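Is MSG worth it in home cooking, or is salt enough?
Graswood Kitchen Board > Seasonings and Pantry
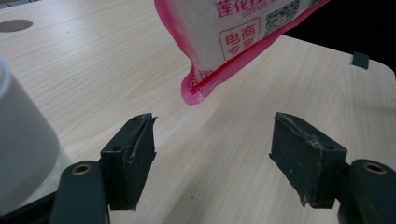 Original post

garba_afolabi
Posts: 72

My wife and I have been arguing over this since May. I cook most nights, mainly soups, fried rice and beans. She says anything I get from a packet of seasoning I could get from salt and more time on the stove. I say a pinch of MSG in a pot of beans does something salt doesn't do.

I'm not asking about health. There are plenty of old threads on that and they all got locked. I want to know who uses it, how much, and in what dishes. Lotus is the brand I see most at the store near me, but I'm not loyal to any of them.

Reply 1

Z_Akande
Posts: 211

I use it in two things, egg drop soup and ground pork for dumplings. For a pound of pork I put in half a teaspoon and cut the salt by about a third. If you leave the salt where it was it comes out too strong and people blame the MSG.

I don't put it in anything with a lot of soy sauce or parmesan. They have plenty of glutamate already and I can't taste the difference.

Reply 2

ruggiero_a

Your wife is right about the beans. Onion, a rind of cheese, a bay leaf, two hours on low. I've never felt anything was missing. I think people reach for the packet when they've rushed the onions.

Reply 3

garba_afolabi

Arturo, the cheese rind is full of glutamate. You're adding the same thing by another route.

Reply 4

ruggiero_a

I know that. The rind also brings fat and some funk. Crystals only bring the one taste. If you like the one taste, fine.

Reply 5

ChukwuemekaA
Posts: 7

New here. I make a pot of stew on Monday that has to last most of the week, no cheese in the house, kid can't have dairy. So the rind advice doesn't help me. Quarter teaspoon for a big pot, added at the end after I've tasted for salt. Dried mushrooms work too but they turn it dark and my son picks them out.

Has anyone tried it in tomato sauce? Mine is always a bit thin tasting when I use the cheap cans.

Reply 6

Z_Akande

Yes for cheap cans. Start with a small pinch. Good ripe tomatoes don't need it.

Reply 7

ifeoma.bassey

I did a test on my family last winter. Two pots of chicken broth, same bird cut in half, same salt, MSG in one. I had five people taste. Four liked the MSG pot and my brother couldn't tell them apart. I had to reheat one of them and that may have changed it, so take it for what it is.

For storage, a jar with a tight lid. Mine clumped over the stove and I had to break it up with a fork. I moved it to the shelf by the door and it has been fine.

Reply 8

ruggiero_a

Five people and one reheated pot is not a test.

Reply 9

ifeoma.bassey

It's more than you've done. Try it with your beans and post back.

Reply 10

ruggiero_a

Fair. I have borlotti soaking now. I'll split the batch tomorrow and leave the rind out of both.

Reply 11

garba_afolabi

Please write down how much salt you use. I'm making black-eyed peas this weekend and I'll do the same amounts so we can compare.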